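From: Goicoechea
To: sourdough-and-grains list
Date: Feb 4, 2018
Subject: Re: Rye starter gone sluggish, and a flour question

> I've been feeding my rye starter the same way since July and it
> used to double by lunchtime. Now it barely gets halfway up the jar
> and it smells like nail polish remover. I switched from the Fondel
> dark rye to a store brand when my market stopped carrying it. Is
> it the flour? Do I toss it and begin again? Also, does anybody
> still order from Cusamora, and is the shipping as bad as it was?

Oh please don't toss it! I've had mine go exactly that way twice, and both times it came back with nothing more than food and a bit of patience. The nail polish smell is a hungry starter. It doesn't mean it's dead, it doesn't mean it's poison, and you can bake with it again in a week if you treat it nicely.

My guess is that it's partly the flour and mostly the season. You don't say how warm your kitchen is, but mine sits at 60 degrees overnight this time of year, and a starter that raced along in July is going to crawl in that. I move the jar to the top of the fridge (toward the back, where the warm air comes up) and it perks up a lot. The oven with just the light on works too, but tape a note to the door. I preheated mine with the jar inside once and I'm still sad about it.

What I'd do is take one spoonful of the old stuff, put it in a clean jar, and give it 4 spoonfuls of flour and enough water to make a thick paste. Thicker than you think. Rye drinks up water like crazy and if it starts out soupy the bubbles just pop at the top and you never see any rise, so you think it's doing nothing when it's working away quite happily. Feed it morning and night. Around day three it may look worse, with a grayish layer of liquid on top. Pour that off or stir it in, I've done both and can't taste any difference.
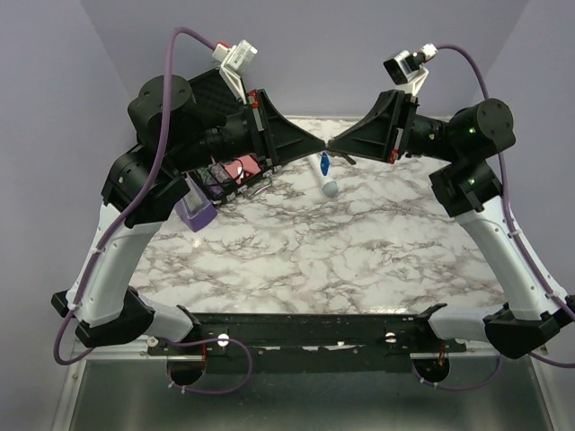 As for the store brand, look at the bag and see if it says whole rye or medium or light. The Fondel was whole, bran and all, and the bran is where a lot of the good stuff lives. If your new one is a light rye, that alone could explain half your trouble. You can mix in a spoonful of whole wheat at each feeding and see if it helps. I did that for most of last winter and my loaves were fine, a little sweeter maybe.

Cusamora, yes, I still order from them! Shipping is better than it was, but they pack everything in those thin paper sacks and one of my last three showed up with a split seam and flour all through the box. They sent another without any fuss. If you only bake once a week I'd get the small bag anyway. Whole rye goes bitter sitting in a warm cupboard, and I keep mine in the freezer in an old ice cream tub.

The other one to try is Rurkora, if you don't mind a coarser grind. It's nearly a meal, and it makes the starter look like wet sand for the first couple of feedings, but the flavor is wonderful in a dense pan loaf with caraway. My usual is 800 grams of flour total for two loaves, with a third of that rye and the rest plain bread flour. I've gone up to half rye and my family ate it politely and asked what was for dessert, so a third it is.

One more thing on the jar. If you've been using a tall narrow one, try something wider. I can't prove it does anything for the starter but it's so much easier to stir, and I stopped getting that dried crust up the sides that you have to chip off with a knife. A rubber band around the outside at the level where you fed it is all the measuring I do.

Let us know how it goes, and if anybody has a good way to use up the discard that isn't crackers or pancakes, please post it. I have two tubs of the stuff in my fridge right now and we are all very tired of crackers.

Goicoechea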